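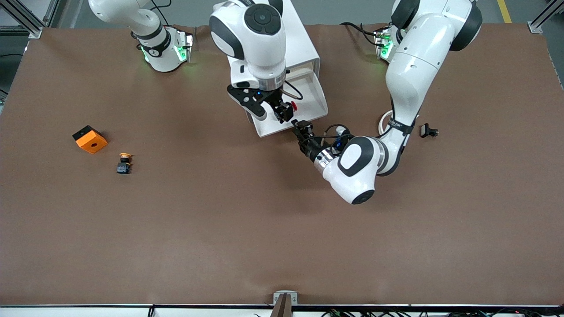
Recording a two-arm task by remote control takes more preparation than recording a one-arm task, and most of the lost time comes from the first ten minutes. The steps on this page cover a session on the Emel bench, from power-up to a checked set of recordings. They assume the Sutcliffe leader handles are already paired and that you have driven at least one arm before. The two grippers have to come close together in front of the white box, and it is in that small volume that most of the rejected takes go wrong. Plan the work so that each arm enters it from its own side and leaves the same way.

Before you start

You need the following:
Both follower arms mounted and bolted
Leader handles, left and right
Pravach recorder, version 3 or later
At least 260 GB free on the recording disk
A task sheet with the start positions of every part

Left and right are always given from the robot's point of view. If you sit across the table from the bases, the robot's right arm is on your left. Check which handle drives which arm before you enable torque.

Step 1. Prepare the table

Cover the work surface with plain brown paper and pull it smooth. Tape it on the underside only. A wrinkle that catches a fingertip will show up in the gripper current as a false contact.

Put the box in its start position with the open side facing the way the task sheet shows. Set out only the parts the task uses. Parts that belong to a later task can stay on the table if they are outside the reach of both grippers for the whole take, but they must then stay in the same place for the full batch.

Route the wrist cables with enough slack for a full turn of the last joint. Turn each wrist by hand to both limits with torque off. If the cable pulls tight before the limit, free it and clamp it again farther up the link.

Step 2. Power up and home

1. Switch on the right arm, then the left arm.
2. Wait for the status lights on both bases to turn steady green.
3. Start Pravach and open the bench profile.
4. Select Home Both. Keep your hands off the leader handles until the prompt clears.

If one base stays amber, do not continue with the other arm alone. The profile writes both arms into every recording, and an arm that is not homed will write zeros with no warning.

Step 3. Match the leaders to the followers

Hold the leader handles in roughly the same pose as the arms. The Match screen shows a bar for each joint. Move the handles until all bars are inside the gray band, then press both triggers halfway. The followers will close the remaining gap slowly.

Do not match with the elbows folded in opposite directions. The software allows it, and the arm will swing wide on its way to the matched pose.

Step 4. Set speed and grip limits

Set the follower speed limit to 400 mm per second for approach moves. Use the slow setting, 167 mm per second, for any part of the task in which both grippers work near the box. The foot switch changes between the two.

Set the grip limit on the hardest part first, then try it on the softest. If the soft part is marked or bent, lower the limit and repeat. One grip limit applies to the whole batch. A change halfway through means starting the batch again.

Step 5. Practice without recording

Run the task five times with the recorder off. Look for these points:

Which arm moves first. Decide and keep to it.
Where the waiting arm waits. It should hold still, clear of the box and out of the camera's view of the other gripper.
Where the handover takes place, if there is one. Keep the fingers of the receiving gripper at a right angle to those of the giving gripper if the part allows it.
Whether either elbow comes near the frame posts.

Step 6. Record

1. Place the parts in their start positions.
2. Move both arms to the ready pose.
3. Press Record and wait one second before you move.
4. Carry out the task at an even pace.
5. Open both grippers, return to the ready pose, and wait one second.
6. Press Stop and mark the take Good, Partial or Discard.

Small corrections are useful and should be kept. If a part slips and you pick it up again cleanly, mark the take Good. If you have to reach in with your hand, mark it Discard and press Hold before your hand crosses the front rail.

Vary the start positions by the amounts on the task sheet. Do not vary the box position unless the sheet says so.

Rest after every 20 takes. Operators tend to get faster and less careful late in a batch, and the difference is visible in the wrist data.

Step 7. Check the batch

Open the batch in Pravach and run Verify. It compares time stamps between the two arms and each camera, and lists any take with a gap. In the Vusholm set, finished in March, Verify was run on 3,622 takes, and nearly all of the flagged ones came from a loose camera connector. Check connectors first.

Then play back one take in ten at double speed. Discard any take in which a gripper closes on nothing, a cable crosses in front of the fingers, or the grippers touch each other.

Troubleshooting

Follower lags behind the handle: the slow setting is still on. Press the foot switch.
Gripper will not close fully: clear the grip limit, close on nothing, and set the limit again.
Match bars jump: the handle cable is loose at the hub.
One arm stops during a take: read the fault code before you clear it, and write it on the task sheet. Home both arms before the next take.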